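# Chapter 9: Doors, Shelves and Other People's Cabinets

By now you've got an arm that moves when you tell it to and mostly stops when you tell it to. Good! I remember how pleased I was at this stage, and I also remember the August evening when Arnel Mangubat looked over my bench build and asked whether it could put a binder away. It couldn't. It took me 196 tries to get one onto a shelf, and I logged every miserable one of them.

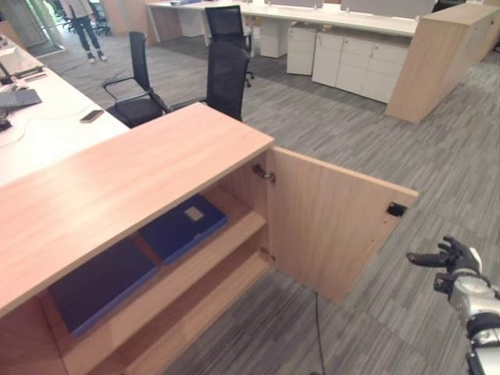
A hand near an open cabinet door, then a gripper holding a folder at the front edge of a cabinet.

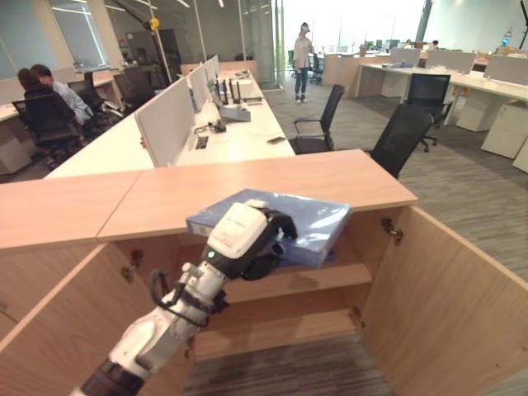

Do you need an expensive arm to work through this chapter?

A cheap one is fine, as long as it can hold a full binder straight out in front without sagging. I wrote all of this on my Tremlow kit, which has a shoulder motor I've replaced twice, and the code runs the same on a Zelleda – you only change the joint limits in the setup file.

We'll start with the door, and we'll leave it open for the first few exercises. Reaching into a box is hard enough when nothing swings. Clamp your cabinet to the bench, load a thin folder before you try a thick one, and keep the stop button where your other hand can find it (mine is taped to my stool).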